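Skilach 30 brings approval steps to commit links

13/02/2019 — Hormont has released version 30 of Skilach, its issue tracker for small development teams. The new version changes how commits are connected to tickets, and it adds an approval step before a ticket can be closed from a commit message.

Until now, any commit message with a ticket number and the word "close" moved the ticket directly to the closed state. Many teams liked this, but larger customers complained that tickets disappeared from the board before a tester had looked at them. In version 30 the administrator can choose, for each project, that such a ticket goes first to a state called "Waiting for approval". The old behavior stays the default, so teams who are happy with it do not need to change anything.

The connection to code hosting was also rewritten. Skilach now keeps incoming commit notices in a queue and handles them in order. If the server is restarted, the notices which were not yet handled stay in the queue. According to the release notes, the company tested this with 677 projects on one server — a number much higher than most customers will ever have.
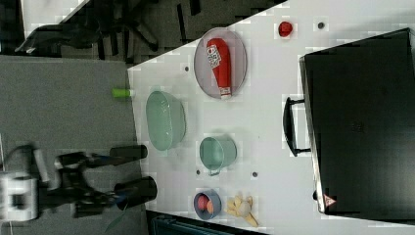 Custom item types are the third change. A project is no longer limited to bugs, tasks and requests, and each type can have its own fields and its own list of states. The first customer to use this in daily work is Aebischer, a maker of kitchen goods that runs its product catalog and its web shop from the same tracker. Its team has one item type for code and another for catalog entries, where a bowl or a mesh tray gets a ticket with fields for color, size and packaging text. Both types can be shown on the same board, and a commit can be linked to either of them.

The search page received smaller work. Results can be filtered by branch name, and saved filters can be shared with another project. In total, the release notes list 236 fixed problems. Most of them are in the mail module, which had trouble with long subject lines and with attachments that have accented letters in the file name.

Some care is necessary before updating. The database must be converted, and there is no way back to the previous format without a backup. Old access keys for commit hooks continue to work until August, after which every project needs a new key, created under Project Settings. Administrators who wrote their own hook scripts should check the new address format, as the project name is now a part of it.

Customers who use the Brirumen reporting add-on should wait. The current add-on does not read custom item types and shows these tickets as empty rows. Hormont says that a corrected version is in testing, but it has not given a date.

Skilach 30 is free for customers with a valid maintenance contract. The trial edition, limited to 2 projects, can be downloaded from the product page.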